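Drurnside Teaching Laboratory Refit
Progress report to the Huvuvard Fund, second reporting period
Prepared by Faraji Lukumay, laboratory manager
Reviewed by Kipchumba Nyamweya, technical lead

1. Status

Work is on schedule except for the storage item under section 4. The sample preparation room has been repainted, the benches are in place, and the rack and tube stock has been brought under one labeling scheme. Spending to the end of the period stands at 62 percent of the award. The balance is committed to cold storage, the second sink and the printed bench guides.

The purpose of the grant, as restated in the award letter, is to give the training course a sample preparation room in which tubes can be received, sorted, racked and passed to analysis without being carried through the teaching area. This report covers the room, the consumables, the handling procedure and the open items. Course enrollment is reported separately.

2. Room and benches

The walls were filled and painted white. The old wall shelves were taken down and not replaced. They collected unlabeled bottles, and the bench surface below them was hard to keep clear. All storage is now in the adjoining cupboard or on the cart.

Bench tops are pale and plain by design. A dark top was considered and rejected after a short trial with offcuts: small spills of red and brown solutions did not show on it under the existing ceiling lights. The tops were supplied in separate boards and joined on site. The joints are the weak point of this arrangement. Liquid that reaches a joint will track along it, and the edges cannot be wiped properly once this has happened. The joints have been sealed, and the sealant is on the inspection list for the start of each term. Glassware should not be set down across a joint.

The benches stand against the wall with no gap. The first installation left a gap wide enough to lose a tube cap in, and the benches were moved back and leveled again. The cost was absorbed by the installer.

3. Racks, tubes and labels

The original inventory found four rack patterns in use, two of which did not hold the current tubes upright. These have been withdrawn. The standard item is now a blue plastic rack with round holes in a rectangular grid. It can be wiped down at the bench, takes the capped tubes used on the course, and is light enough to move with one hand when part filled.

An order of 1,000 capped tubes was placed with Ratanaporn, of which 500 have been delivered and accepted. The second half is held by the supplier until cupboard space is free. Acceptance checks were limited to cap fit, cracks and legibility of the label area. A total of 43 tubes were set aside for poor cap fit and have been credited.

Practice liquids are made up in red, dark red and yellow to orange shades so that trainees can see at once whether tubes have been transposed. They are not patient samples, and no patient material enters this room. Cap color alone is not to be used as an identifier. In the first round of exercises trainees tended to sort by cap and ignore the liquid, and green caps were then found on tubes of several colors. The exercise has been kept in that form because it teaches the point directly. The written procedure now states that the label governs, the log sheet comes second, and the cap is disregarded.
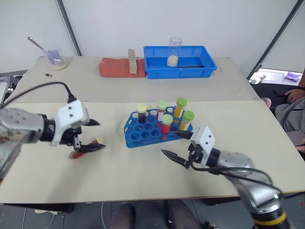

Labels remain the slowest part of the process. A trainee working alone needs longer to write and apply a label than to place the tube. Two changes were made during the period. Labels are now written before the tube is filled, and they are applied lengthwise below the cap with the start of the code at the top. Wrapped labels hid the liquid level and have been dropped. An unlabeled tube may stay in a rack only while that rack is in active use, and must be labeled or discarded before the rack leaves the bench.

Rack loading was also reviewed. A full rack is hard to read from the front, because the tubes in the nearer rows cover the labels behind. The course now works with part-filled racks and leaves empty holes between tubes where the exercise allows. Throughput is lower. Misreads recorded on the log sheets have also fallen, although the number of sessions is still small and no firm claim is made here.

4. Glassware and powders

Preparation of solutions from powder has been added to the room at the request of the course staff. It was not in the original plan. The work is done in clear glass beakers, with a metal spatula for transfer and stirring. Colored indicator is used in some of the preparations.

Two problems were logged. The first is undissolved powder at the bottom of beakers that have been put aside too early. The procedure now asks for a visual check from the side, at bench height, before the solution is drawn off. The second is spatulas left standing in beakers. A long-handled spatula in a light beaker raises the tipping risk, and a passing sleeve is enough to bring it over. Spatula rests have been ordered. Until they arrive, the spatula should be laid on a folded wipe when the beaker is unattended.

Beakers and racks share the same bench at present. This is workable for small groups and unsatisfactory for larger ones. A separate preparation position beside the second sink is planned, and its fit-out depends on the plumbing work. The plumber has surveyed the wall and submitted a quotation within budget.

Storage is the item behind schedule. The cupboard supplied by Jullura arrived with shelves set too close together for a racked tube with its cap on. Replacement shelf supports have been promised for December. In the meantime racks are kept on the cart, which is pushed into the corner at the end of each session and covered. This is adequate for empty racks and practice liquids. It is not adequate for long-term stock, hence the decision to delay the second tube delivery.

5. Handling procedure

The bench procedure has been reduced from nine pages to two. The current text covers, in order: clearing the bench, setting the rack square to the edge, checking labels against the log sheet, placing tubes from the back row forward, and closing the log. Work from back to front was adopted after the front-first order led to sleeves catching the near tubes.

Stray items on the bench are still the most common remark on the end-of-session check sheet. Caps, pens and label backing account for nearly all of it. A small tray for such items will be tried next period at one bench only. If the remarks do not drop, the tray will be removed again.

Kipchumba Nyamweya has watched sessions at each stage of the revision and has signed off the two-page text for use until the end of the course year.

6. Budget notes

Painting and benches closed slightly under estimate. Tubes and racks are on estimate after the supplier credit. The spatula rests and additional beakers were not budgeted and have been charged to the contingency line, which remains sufficient. No transfer between main headings is requested.

7. Next period

Fit the replacement shelf supports and accept the remaining tubes.
Complete the second sink and mark out the preparation position.
Inspect the bench joints and reseal where needed.
Print and laminate the two-page procedure, one copy per bench.
Report misreads per session in a table, with session size alongside.

The Fund is asked to confirm that the preparation position may be charged to the sink heading. The plumber's quotation and the bench layout drawing are attached to the financial return.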